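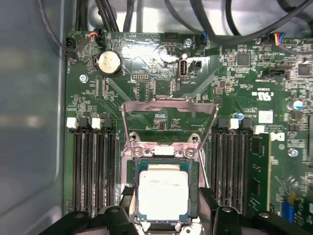 How does a robot learn a job it has never done before?

Most of the time, a person shows it. Somebody moves the robot through the job, again and again, while a computer records every bend and squeeze. Then the computer looks for a pattern in all those recordings and tries to copy it.

That sounds simple, and you'll find plenty of videos that make it look simple. Be a bit suspicious of those. A video is usually the best try of the day, and you don't get to see the bad ones.

Two ways to show a robot

The first way is by hand. You take hold of the robot's arm and push it where you want it to go. The motors go floppy so the arm will move with you. It feels like steering a shopping trolley that is slightly too heavy. The robot notes the angle of each joint as you go. Lots of robot arms have 6 joints and some have 7, so there is a fair bit to write down, many times each second.

The second way is by remote control. You sit nearby with a controller, or with a smaller arm that the big arm copies. When you twist your wrist, the robot twists its wrist. When you pinch, its fingers close. Grown-ups call this teleoperation. "Tele" comes from a Greek word for far away, and it's the same "tele" as in telephone.

Which is better? It depends who you ask, and people who sell one kind tend to say it's that kind. Pushing by hand is easy to learn, but your own arms can get in the way of the cameras. Remote control keeps you out of the picture. The trouble is that many controllers don't let you feel what the robot is touching.

Why feeling matters

Try this with a friend. Put on thick gloves, then pick up a coin from a table. Hard, isn't it? You can see the coin perfectly well. You just can't feel where its edge is.

A person driving a robot has that same problem, and it gets worse when the job is inside a computer. The main chip, called the processor or CPU, sits in a holder called a socket. The socket has a metal frame that swings up to let the chip out and comes down to hold it in place. A robot with two fingers has to get one finger on each side of the chip and close them just enough. If it squeezes too little, the chip slips. If it pushes sideways, parts underneath can bend, and on some computers those parts are thinner than a sewing pin.

Junpei Hirano teaches robot arms at a repair workshop called Hattori. We asked him how many times he had to show his robot one small job before it could have a go alone.

"We did 25 and thought we were clever," he said. "Then I moved the computer a little to the left and the robot reached for the spot where it used to be."

Did it really learn?

This is the question to keep asking. If you learn to tie your own shoes, you can probably tie your cousin's shoes too, even if the laces are a different colour. A robot might not manage that. It may have learned "move here, then close" without learning anything about chips. Change the lamp, turn the case around, or leave a cable in a new place, and it can get lost.

Khrystyna Kravets checks robots for a living, and she has a test she likes. She waits until a robot has done its job nicely, then asks to set up the table herself. "Some companies are happy about that," she told us. "Some suddenly need to go to lunch."

A robot called Plulia, made by a company called Grastel, was described to us as "able to learn anything you show it." We asked if it could learn to peel a mandarin. The answer was that nobody had shown it yet. So we don't know, and neither do they.

What about mistakes?

Robots copy what they are shown, and that includes the wobbly bits. If the teacher always stops for a second to scratch their nose, the robot may stop for a second as well. It has no idea what a nose is. Good teachers watch their recordings and throw out the messy ones, although they sometimes keep a few where they slipped and then fixed it, so the robot has a chance to learn the fixing part.

Things to ask next time you see a clever robot

Is it doing this alone, or is a person driving it from somewhere I can't see?
How many times was it shown?
Has the video been sped up?
What happens if you move something?

Words to know

Demonstration: one go at showing the robot the job, from start to finish.
Gripper: the part of a robot that holds things.
Joint: a place where the arm bends or turns, like your elbow.
Teleoperation: driving a robot by remote control.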